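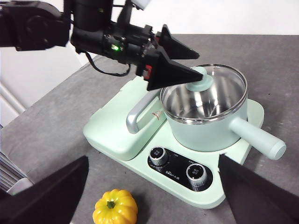
3.2 Lids, knobs and the small cooker

Of all the kitchen items in the Zultville survey, the small electric cooker gave us the most to think about! We collected 778 written notes on lids from 32 homes, and a surprising share of them were really notes on knobs. People care about color, too: several homes picked the cooker first and then looked for towels to go with it.

Figure 4. Mint-green electric cooker with a knob on the pot lid in the same color family. A small pumpkin is also on the table.

A knob in the middle of the lid (Figure 4) can be reached from any side of the table, and our Culau homes liked this very much. Loop handles did well in the November round – mostly with people who cook in thick mitts – but they took up more shelf height. We find this trade-off delightful, and it deserves far more study than the 2 short papers we could find on it. Section 3.3 turns to where the lid goes once it is off the pot.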